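Revision 4, 1/4/26. Replaces the setup sheet that shipped with the Prokcombe bench feeder.

# Setting weld force and electrode alignment on a small resistance spot welder

These steps cover a pedestal or bench spot welder with an air cylinder on the upper arm, copper alloy electrodes and a basic weld control. They were written for the Prokcombe line in Amini, where the welders join nickel tabs to thin steel carriers, but the order of work is the same on most machines of this size. Have the manual for your own welder open while you work. If a value there differs from a value here, use the manual.

## What you need

- Weld force gauge, range to at least 900 N
- Feeler gauges
- Carbon paper and plain white paper
- Electrode dressing tool with the correct face profile
- Lockout tag and padlock
- Scrap coupons in the same material and thickness as the production part

Coupons from a different coil are acceptable for the alignment checks. For the peel test, use the current coil.

## 1. Isolate the machine

1. Turn the weld control to NO WELD.
2. Open the main disconnect and lock it.
3. Close the air supply and bleed the cylinder. The upper arm may drop when pressure is released, so support it with a block first.
4. Leave the cooling water running if the machine has welded in the last hour.

## 2. Dress or replace the electrodes

Inspect both faces. A worn face spreads the current over a larger area, and the weld gets weaker with no change on the control panel. Replace the electrode if the face is pitted below the depth the dressing tool can clean, or if the remaining length is at the wear line.

To remove a tapered electrode, use the ejector or a proper electrode wrench. Do not strike the side of the holder. Wipe the taper and the socket with a dry cloth. Seat the new electrode with a light tap from a rawhide mallet, using a wood block over the face. No sealant goes on the taper. If it leaks water, the taper is damaged or dirty.

## 3. Align the faces

1. With the air off, lower the upper arm by hand until the faces almost touch.
2. Look at the gap from the front, then from the side. Loosen the lower holder clamp and move it until the centers line up in both views.
3. Check the gap with a feeler gauge at four points. The readings should match.
4. Tighten the clamp and check again. The holder tends to turn slightly as the bolt comes up.
5. Place a sheet of carbon paper on white paper between the electrodes. Restore air only, keep the control at NO WELD, and cycle the machine once.

The mark should be round and evenly dark. A crescent means the faces are not parallel. A double mark means the arm is bouncing or the slide is loose. Fix the slide before going further, as no change in force will correct it. 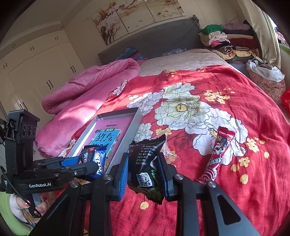
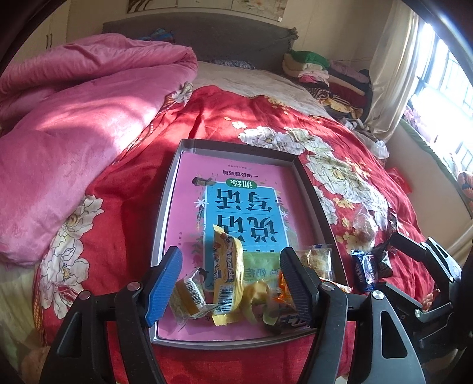

*Snack packages and a hand-held gripper, in both pictures.*

## 4. Set the force

Set the force with the gauge. The regulator dial shows air pressure, and two machines with the same pressure can differ by a good margin once seal friction and arm weight are included.

1. Put the gauge between the electrodes at the normal work height. Use a spacer if the gauge is thinner than the part and fixture.
2. Set the regulator low and cycle the machine.
3. Raise the pressure in small steps until the gauge reads 700 N. This is the starting value for the nickel tab job.
4. Cycle three more times and write down each reading. If they spread by more than five percent, check the cylinder seals and the supply line.
5. Lock the regulator and record the dial position on the machine card.

The upper limit for this job is 900 N. Above that the tab is marked too deeply and the contact resistance drops, so heat in the joint drops with it. Below the starting value, expect metal spray at the edge of the tab.

## 5. Set squeeze time

Squeeze time must be long enough for the force to reach its full value before current flows. Start with a long setting and shorten it while watching the gauge. When the reading begins to fall, go back two steps and leave it there. Slow valves on older machines need more. The Skirketska valve block fitted to the second cell is one of these.

## 6. Run test welds

1. Clear the gauge and all paper from the throat.
2. Remove the lock, close the disconnect and confirm water flow.
3. Switch the control to WELD and make five welds on coupons, discarding the first.
4. Peel the rest in a vise with pliers. A good weld tears a button from the thinner sheet.
5. Measure each button across its widest and narrowest points and average the two.

If the button is small but clean, raise the current one step. If there is spray, check the force before touching the current. If the weld pulls apart at the joint with a flat gray surface, go back to section 2 and look at the electrode faces.

## 7. Record and release

Write the force, squeeze time, current and button size on the machine card. Reset the weld counter to zero. The last set of electrodes on the Ellen cell ran 3,566 welds before the button size fell out of range, and the dressing interval there is now 900 welds.

Repeat section 3 after every electrode change and section 4 after any work on the cylinder, valve or regulator. The full check, with all sections, is next due in September.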